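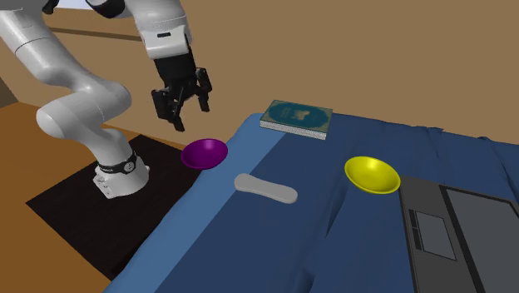 *Bedroom setup in the simulator, arm on its mat next to the bed.*

Spent most of February collecting teleop demos in this room. Writing down what I learned before I forget it. Thread.

The task is "put the purple bowl in the yellow bowl." I drive the arm from my desk with a hand controller, and every run gets saved as one demo. The book, the laptop and the gray thing are distractors. The policy should learn to leave them alone.

First batch was 70 demos. I threw out 15. Most of those were me changing my mind halfway through a reach, and the policy copies that kind of hesitation very well.

Biggest fix: stop hovering. I used to park the gripper over the bowl while I lined up the rim. Getachew Tefera watched the replays and told me to line up on the way down. He was right, and my runs got shorter.

Second fix was the grasp. One finger inside the bowl, one outside, same side of the rim every time. I had been mixing left and right and the trained arm would go for the middle and close on nothing.

Hiu-tung Tsao asked why not script it and generate 1000 runs overnight. We did try that on the Ornley kitchen room. Scripted runs all look the same, and the policy got lost as soon as a bowl sat on a wrinkle. I still want hand demos for anything on a blanket.

Controller lag is still annoying. I turned the speed scaling down and it helps — but my wrist is sore after 6 runs in a row, so I take breaks now.

Next up is the book. Flat, closed, hard to get a finger under. I'm thinking of pushing it to the edge of the bed first. If you've demoed that by remote, tell me how you did it.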